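Feb 11, 2023

Water and glassware, bench by the window.

Today I continued with the evaporation test for the Bastora samples. Before the samples I want to know how much water we lose only from standing and pouring, so this part is with clean water and nothing else.

All beakers were washed with the Flomis powder, rinsed two times and dried upside down on paper. Buppha told me in October that the powder leaves a thin film if the rinse is too short, and I think she is right, because the old readings moved in a strange way. I made the rinse longer this time.

Start weight of the first beaker with water: 347 g. After pouring and waiting 600 seconds I weighed again and the difference was small, but the balance was not quiet (the door was open). I do not trust the last digit. To repeat with the door closed.

The marble-pattern top is easy to wipe but it shines a lot, and reading the water level from the front is difficult in the afternoon. I must bend down until my eye is at the same height as the water. Maybe a piece of dark card behind the glass will help.

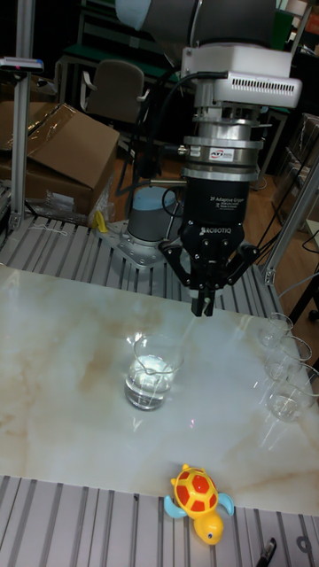 Beaker with water on the marble-pattern top, other beakers along the right side.

Valeriano wants the beakers marked with pencil on the white spot, not with tape. Tape changes the weight. I agree, but some of our old ones have no white spot, so we need to order from Rungrueang again.

Next: same test with the beaker covered, then first Bastora sample.

Drelletti wet lab notebook, contact Buppha Inthanon, ext. 271 | Back to top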